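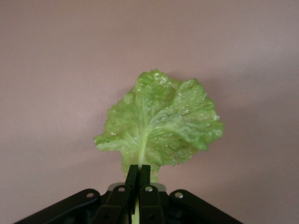 A lettuce leaf held at its base by one of the Dultik grippers at Unari, Grumthorpe.

Unari's salad packers get a hand with the leaf line
Grumthorpe, September 2025

I've run the packing hall at Unari for long enough to have cold fingers all year round, so I'm very happy to be the one telling you our news – we now have three Dultik arms picking and placing lettuce leaves on the salad line!

The arms came in May and it took us most of the summer to get the grip right (too soft and the leaf drops, too firm and you bruise the rib). Between them they place 3000 leaves an hour, and our people have moved up the line to checking, mixing and finishing the bowls.

No jobs have gone. Everyone on the leaf line kept their hours and their rate, and the early start has moved back by half an hour, so a few of us now see our kids at breakfast. Ljubica Omerović and Senad Radulović have trained to set up the arms and sort out jams, and they get a skills payment of £300 for it.

"I used to go home with my shoulders aching," says Ljubica. "Now I'm the one telling the arm it's holding the leaf wrong."

We'd love to show you round. Hairnets provided, bring a jumper.

Press contact: Keir Sutherland, Unari, Grumthorpe

Stanisława Szewczyk
Packing hall manager, Unari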